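A dropped cup is a fault report

Our shop in Stelden logged 221 runs of the cup task in March, and 114 of them ended with an entry under "operator reset." I think that label is wrong, and I think it hides a safety matter.

A reset sounds like housekeeping. In most of these cases the gripper had closed on the cup and then lost it, with the log showing a normal close command and no error. Tariq Pirzada pulled the force traces and found the reading stuck at one value for 200 milliseconds before each drop. The controller took that as a good grip.

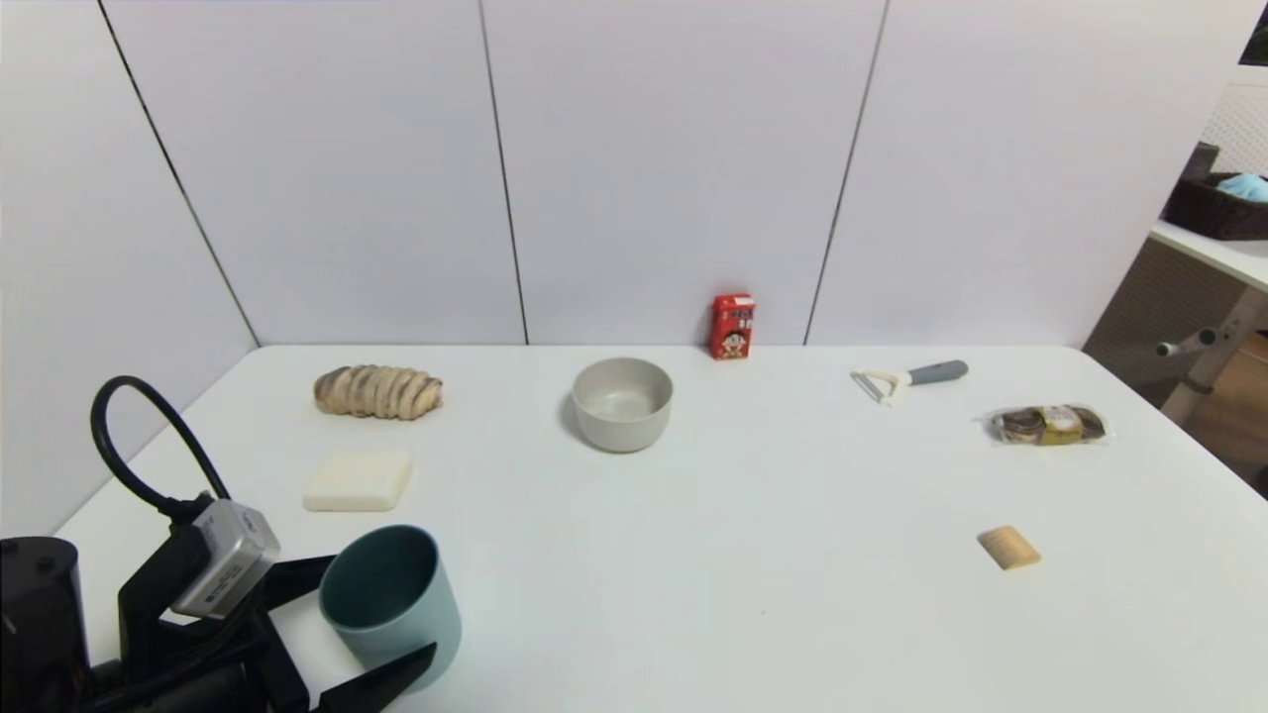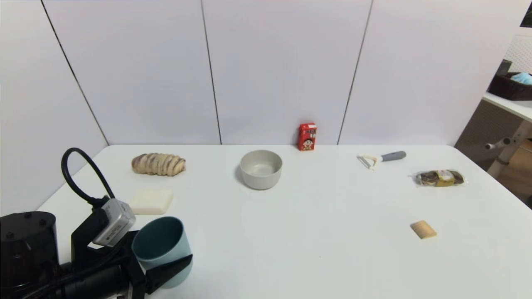
The cup task at the arm's end of the table, with the bowl and the bread further back.

Borghild Westerberg argues that a light cup does no harm when it falls, and she's right about the cup. My worry is the hand that reaches in to pick it up. The arm still believes it is holding something – and it will carry on to the next step.

I'd stop the arm on any frozen reading and make a person clear it by hand. We would lose some runs. I would also drop the word "reset" from the log and write down what failed.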